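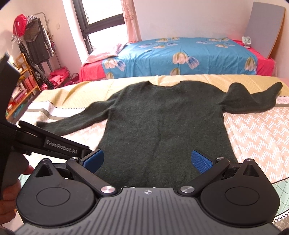
Re: [housing-list] Gradach infill, stair core and the deck access question

On Feb 17, 2019, a list member wrote:

> Has anybody been past the Gradach block now that the scaffold is off
> the street side? I only know it from the competition boards. Two
> things I'd like to hear about. First, whether the deck access works
> or whether the flats just end up with people walking past the
> kitchen windows all day. Second, the brick. The boards showed a
> pale long-format brick and I heard it got swapped out.
>
> Also does anyone have the unit count. The Wemetti page says one
> thing and the planning notice says another.

Went Friday, in the rain, so take this with some salt.

Unit count is 136. The planning notice is the old scheme, before they lost the top floor on the canal side. Wemetti never updated there page either, the drawings on it still show the setback.

Deck access — better than I expected. The decks are pulled off the facade by a gap, with a short bridge to each pair of front doors, so you aren't right up against the glass. Kitchens do face the deck. Sills are high though, I'm fairly tall and could see ceilings and the tops of cupboards and that was it. Downside is the gap is a light well for the ground floor flats and it's gloomy down there already. Wouldn't want one of those.

Stair cores: 4 of them, all open to the air, all with the same precast flights. Nice handrail. Drainage at the half landings is poor, standing water on two of the ones I went up. Somebody will be out there with a broom every winter.

Brick yes, swapped. Ordinary format, darker, more of a brown. I don't mind it. What I do mind is the movement joints, which land wherever they like and cut straight through the window heads on the corner. On the boards the corner was the whole point.

The courtyard isn't planted yet so can't say. 845 square meters according to the hoarding, feels smaller, the bike store eats a big piece of it.

One thing for whoever is doing the Sasus comparison — the floor to floor is tighter here than at Sasus, you notice it on the decks more than inside. I got into one flat on level 2, dual aspect, decent hall, bathroom with no window. Storage is thin. One closet by the door and thats your lot.

I have the Ong lecture handout somewhere with the typical plan at a readable scale, page 9 I think. Will scan it when I'm back at my desk, probably not before April at this rate. If someone has it already please just post it.

Is the spring walk still meeting at the tram stop or did that move?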